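7/15/01

Up too early again, so I figured I might as well get the back room and the kitchen sorted before it got hot. I've been saying I'd do it since April! Ching-wen Shih is coming to stay for 4 nights and I can't have her tripping over my stuff on the way to the coffee.

Started with the dark corner, the one I walk past with my eyes shut. I swear things breed in there. Birthday leftovers, bottles I meant to rinse and take back, the Tradstead catalog (why do they still send me that, I bought one lamp). I kept getting distracted by the bright green stick, so bright it looked lit up from inside. My nephew would have had it down his shirt in two seconds. I put it aside for him and then moved it about five times because I kept needing the spot. The clear plastic bottle went in the recycling bag eventually, along with a whole lot of its cousins from under the stairs.
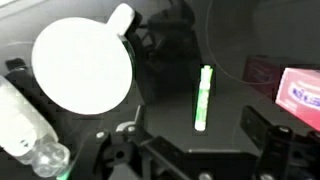 The kitchen, after lunch

Lunch was toast standing up. Then I did the counter, which I love and hate. Black and shiny was my idea, I fought for it, and I will never live it down, because every crumb and every fingerprint shows from across the room. Paid 900 for it from Femier back when I had that kind of money – well, back when I thought I did – and I still get a little thrill when it's clean and you can see things upside down in it.

The pink Sweet'N Low box is staying out. I tore the top open in a hurry this morning and now the flap sticks up like a cowlick, but Ching-wen takes two packets in everything and I'm not going to make her hunt through cabinets for it. White mug out too, the one with the dark green on the front. She always goes for that one and then tells me it's too heavy. The kettle can live where it is, next to the flat dish. I wiped it down and it's so shiny now I scared myself with my own nose.

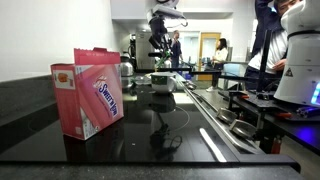 Anyway I made a list for the store and lost it, made another one, found the first. Milk, lemons, the good bread if they have it, light bulbs. The Jayasinghe tea she likes is $1.19 cheaper by mail but it would never get here in time, so I'll just pay up and not mention it.

Called Mom while I was folding sheets. She wanted to know if I'd eaten and whether the guest bed still squeaks. Yes and yes. I stuffed a folded towel under the one slat and bounced on it like a kid, and it's better, I think? It might only squeak for me.

It was 96 out by four o'clock and I gave up on the windows. Still have to do the bathroom, and find the other pillowcase, the blue one. I had it in my hand this morning.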